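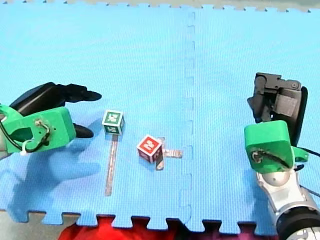

What gets borrowed at the Udov toy library

So my project ended up being about a toy library, which I didn't even know was a thing until my cousin had a baby! You pay a small fee, take toys home, and bring them back. The one in Udov is called Homus and it's in two rooms above a bakery (go before lunch, the smell is unreal).

I wanted to know what families take home and how long they keep it. Rimantas Bite runs the front desk and let me copy the paper loan cards from one summer, 254 of them. I typed them all in myself and my wrist has not forgiven me. Nii Quartey helped me sort out the handwriting, which was mostly a matter of guessing whether something said "bus" or "box."

How I sorted the cards

I made groups: puzzles, blocks, ride-ons, pretend food, floor stuff like foam mats, and then "other." Other got way too big, so I split off musical toys halfway through and had to go back over everything. A loan is supposed to last 10 days. I wrote down the date out, the date back, and the child's age if the parent had filled it in, which plenty of them hadn't. 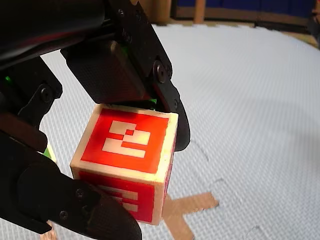
Last changed: 2024-10-29 by Abilio Montes

What I found

Ride-ons went out the most, no surprise there, and they came back on time too. I think they're just huge and parents want their hallway back. Blocks were the ones people hung on to. Wooden sets in particular came back late over and over, and 7 families borrowed the same set twice in a row.

Pretend food was hard to say anything about. Pieces go missing, the set gets pulled for a while, and then it looks like no one wanted it when really it wasn't on the shelf. Eirini Chrysikopoulos pointed that out when she read my draft and she was totally right, so I took that chart out.

Still to do

In November I'm hoping to get the winter cards (rainy weather has to change things, right?) and ask a few parents why they renew. I also need to fix the age column, where I mixed up months and years on the first stack.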